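Una mañana en Casa Gellomura, entre cocinas y tablas de cortar

Llevaba meses queriendo ir a la jornada de puertas abiertas de Gellomura y siempre se me cruzaba algo, así que este junio me apunté nada más ver el aviso y me planté allí a las diez menos cuarto, con el café todavía en el cuerpo y una libreta que al final llené casi entera.

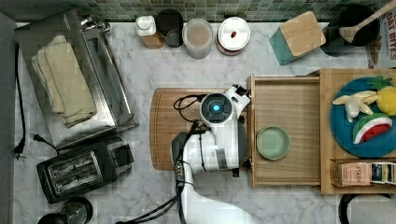

Para quien no los conozca, Gellomura es un taller de cocinas y de complementos de madera que ocupa una antigua fábrica de harinas en las afueras del pueblo, al otro lado del río. Abren al público dos veces al año y la visita es gratuita, aunque hay que reservar porque entran grupos de 21 personas y se llenan enseguida. Yo fui en el primer grupo de la mañana, que recomiendo mucho: el taller está más tranquilo, las encargadas tienen más ganas de hablar y todavía quedan bollos en la mesa de la entrada (a mediodía, me dijeron luego en el aparcamiento, no había ni migas).

Se empieza por el patio, donde guardan los tablones. Allí nos tuvieron un buen rato explicando cómo se apila la madera para que corra el aire y por qué no compran nada que no hayan visto antes con sus propios ojos. Me encantó el olor, que no sabría describir sin ponerme cursi, así que lo dejo en que olía a la carpintería de mi barrio cuando yo era pequeña. Una señora de mi grupo preguntó si podía llevarse un retal y le dieron dos. Yo no me atreví a pedir y todavía me arrepiento.

De ahí se pasa a la nave de corte, con protectores para los oídos, y después a la sala de acabados, que para mí fue la parte más bonita de todo el recorrido. Es donde lijan y aceitan las tablas a mano. Nos dejaron pasar los dedos por una tabla antes y después del último lijado y la diferencia es enorme, casi como tocar dos maderas distintas. También nos contaron lo del surco - esa acanaladura que recorre el borde y que yo siempre había tomado por un adorno. Sirve para recoger el jugo de la carne o del tomate, y lo difícil, por lo visto, es que las esquinas queden suaves para que luego no se acumule la suciedad. La tabla de la cocina de muestra lo lleva, con el lado izquierdo redondeado, y me pareció un detalle de lo más agradecido para una pieza que una coge y deja veinte veces al día.

Y llegamos a las cocinas montadas. Hay cinco, repartidas por el piso de arriba, y cada una tiene su nombre en un cartelito junto a la puerta. La Kravets es la oscura, muy elegante, un poco demasiado seria para mi gusto. La Brurnlow es la de las casas grandes, con una isla en la que se podría celebrar una boda. Y luego está la Murinen, que fue la que me robó el corazón y en la que me quedé rezagada hasta que vino a buscarme el resto del grupo.

La Murinen tiene la encimera de mármol blanco con vetas grises, y contra la pared una franja de mosaico de cuadraditos verdes y verde azulado que le da muchísima alegría. Yo soy de las que desconfían del mármol, lo confieso. En casa de mi madre había uno y vivíamos aterrorizados por el limón y el vino. Se lo dije a la encargada y me contestó con mucha paciencia que las marcas forman parte del trato, que quien quiera una superficie siempre igual debe elegir otra cosa, y que para el día a día basta con un paño, jabón suave y no dejar los charcos para mañana. Me convenció a medias. El mosaico, en cambio, me convenció del todo.

Lo que más me gustó es que la tienen puesta como una cocina en la que se cocina. Al fondo, pegados al mosaico, hay una taza gris oscura, un tarro de cristal con algo granulado de color beis, un taco de cuchillos con el costado pintado en un tono azul verdoso y una olla negra con su espátula de madera. Hasta un paquete de OAT BITES andaba por el rincón, y me hizo gracia porque mi propia encimera acaba siempre así, con algo de picar a mano. Tomé nota del taco puesto en diagonal, que ocupa un poco más pero se ve mucho menos tieso que los que ponemos en fila con la pared.

Las bandejas merecen párrafo aparte. Son de madera clara, color pino, con los lados levantados, a medio camino entre una bandeja y un cajón abierto. En una había un platito redondo verde pálido y en la otra un plato azul lleno de frutas de juguete: los plátanos, la piña con su penacho verde, una tajada de sandía, y entre tanta fruta una cabeza de ajo blanca, tan pequeñita. Los niños del grupo fueron derechos hacia allí, claro, y alguna persona mayor también (no voy a decir quién). Esa segunda bandeja tiene además un compartimento bajo, por debajo del plato, con las cajitas de té en hilera. Leí STASH en la de delante y me puse a pensar en mi armario de las infusiones, que es un desastre en el que nunca encuentro la manzanilla y siempre se me cae encima el poleo.

Pregunté si las bandejas se vendían sueltas y me dijeron que sí, en la tiendecita de la planta baja, en dos tamaños. La pequeña cuesta 21 euros. Me pareció un precio razonable para lo que es, y me llevé una que ahora mismo tengo junto a los fogones con la sal, el aceite y las cucharas de madera. Ha sido una pequeña revolución doméstica - limpio debajo en un momento, levantándola entera, cuando antes iba moviendo bote por bote y lo dejaba a medias.

La visita termina con una charla sobre el cuidado de la madera, sentados en unos bancos larguísimos del antiguo almacén. Apunté lo siguiente, por si a alguien le viene bien: aceite mineral cuando la tabla se vea pálida, nada de lavavajillas, secarla de pie y por los dos lados. Para el olor a cebolla recomiendan sal gorda y medio limón, frotando con ganas. Lo he probado ya en mi tabla vieja, la que me regalaron cuando me mudé, y ha quedado mucho mejor de lo que esperaba.

Algunas cosas prácticas. El aparcamiento es pequeño y de tierra, así que si ha llovido conviene dejar el coche en la explanada del puente y subir andando, que se tarda 5 minutos. Las escaleras al piso de las cocinas son empinadas, aunque hay un montacargas y lo ponen en marcha si se pide en recepción. El recorrido completo dura dos horas largas y no hay donde sentarse hasta la charla final, de modo que mejor ir con zapatos cómodos. Se pueden hacer fotos en todas partes menos en la nave de corte.

Para comer nos fuimos al bar de la plaza, que ese día tenía lentejas y una tarta de queso estupenda, y nos juntamos allí medio grupo sin haberlo hablado, comparando compras y discutiendo sobre el mármol. La próxima jornada será en otoño y ya he apuntado a mi hermana, que está a punto de reformar la cocina y todavía no sabe que quiere una Murinen.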